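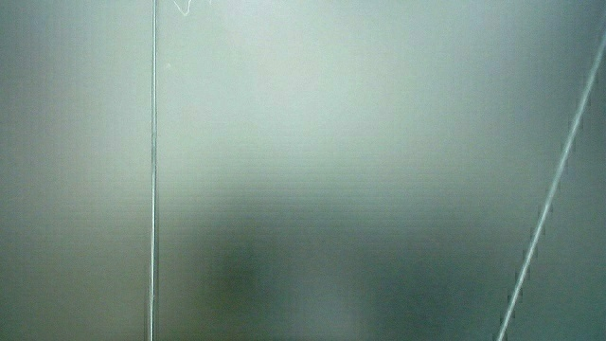 The window film was supposed to pay for itself in three winters. That was the line in the Brataseck brochure, and it was repeated at the town meeting in Kornden, where a long row of older houses on the north side had been offered the stuff at a discount. The retired heating engineer who agreed to talk to me had kept the brochure. She had also kept her gas bills.

"Three winters for whom?" she said, before I had my coat off. "They never say whose house."

She asked me not to print her name, mostly because her brother-in-law sells windows in Flakeck and she would like to go on being invited to dinner. She spent most of her working life going into other people's basements to find out why they were cold. By her account the windows were seldom the main trouble.

"People feel a chill next to the glass and they blame the glass. Fair enough, glass is cold. But then I'd go up in the attic and there'd be a hatch with no seal on it at all. You could feel the air going past your ears. They'd just spent $1351 on film and there was a hole in the ceiling."

I put it to her that the film must do something. Plenty of her neighbors swear by it.

"It does something. I never said it didn't. What I want is the number for the house with the film and nothing else changed. These folks got the film in the fall and a new thermostat the same month, and half of them bought thicker curtains. Then it was a mild winter. Now tell me which one saved the money."

The installer, Nieminen, has said in its mailings that customers cut their heating costs by 10 percent. I asked the company how many homes that was based on and over what period. The reply I got was friendly and answered neither question. It did include a coupon.
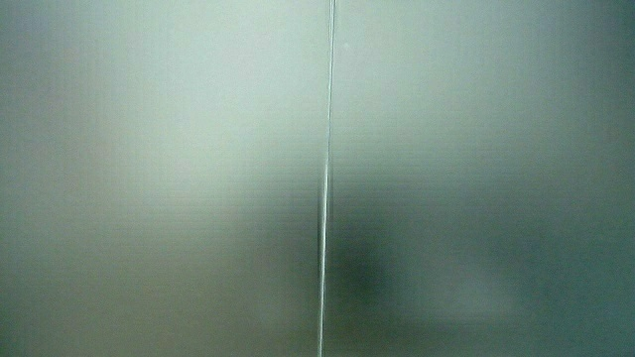
Her own test was a modest one. She filmed the windows in two upstairs bedrooms, left two others bare, and wrote down the temperatures morning and night until April. The filmed rooms held their heat a little better after dark. In the daytime they were slightly cooler, and she thinks the film was keeping out some of the sun.

"So I gained at night and gave some of it back by lunch," she said. "Over the season I figured I was ahead by around $311, and I don't trust that figure either. One of the bare rooms is over the garage."

That is the sort of remark that doesn't make it into a brochure. I pushed her on it anyway, because it sounded to me as if she had just made the case for buying the film.

"If you've done the attic, and you've done the doors, and you still have $1000 burning a hole in your pocket, go ahead. Just don't do it first. A tube of caulk and a strip of foam will get you further. There's no money in telling people that."

I am not sure she's entirely right about the money. The hardware store in Flakeck had a whole aisle of foam strip when I stopped on the way home, and it wasn't cheap. She was also quick to wave off comfort, which matters to people who sit by a window all day and don't much care what the thermostat says. When I brought that up she shrugged.

"Move the chair," she said.

The discount in Kornden has been extended twice now. The flyer still says three winters.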